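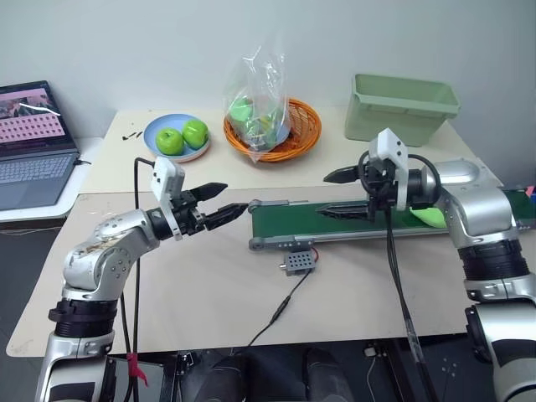
Figure 5. Two robot arms on either side of a light-coloured tabletop, with a green conveyor belt.

3.2 Contestants and scoring

Records were drawn from the Boreck youth livestock programme, which runs judging contests for sheep and beef cattle in the Ilberg district. The final data set held 885 placing cards from 19 clubs, collected at the October contest and at the smaller spring meeting. Each contestant placed four animals per class and gave spoken reasons to an official judge. Cards with no club name were left out.

Scores were compared with the official placing using the method of Moussa (see Section 2). Juniors and seniors were treated separately, as seniors judged two further classes. Members aged 18 on the day of the contest were counted as seniors – the programme's own rule – even where they had entered with a junior team.

Agreement with the official placing was higher for market lambs than for breeding heifers in both age groups. Clubs that met at the Varghese farm before the contest did slightly better in spoken reasons, but their placing scores did not differ from those of other clubs.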